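Ticket 369: arm stops over the table between tasks
Site: Helosier prep lab
Opened by: Marisol Rengifo
Status: closed 2018-08-25

Problem: the arm halts partway through the towel routine and waits for someone to press resume. On the morning shift we were walking over 5 times an hour.

Log
Raised the wait limit from 600 to 900 ms. Fewer stops, still some.
Distix support asked for the gripper log. Sent.
They found an old speed cap left over from the June update. Removed it, restarted, ran the full set again. Not one stop all afternoon!

Notes from Marisol: I love what this does for our day. The morning crew used to fold and sort until lunch, and now they plan the next runs and teach the arm new ones. Two of them have asked for the Bruveo course already, so please keep those seats open.
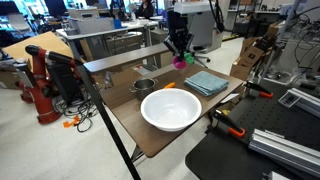
Who presses resume if the arm stops again?
Whoever is on shift and has done the safety briefing. Add the time to the log.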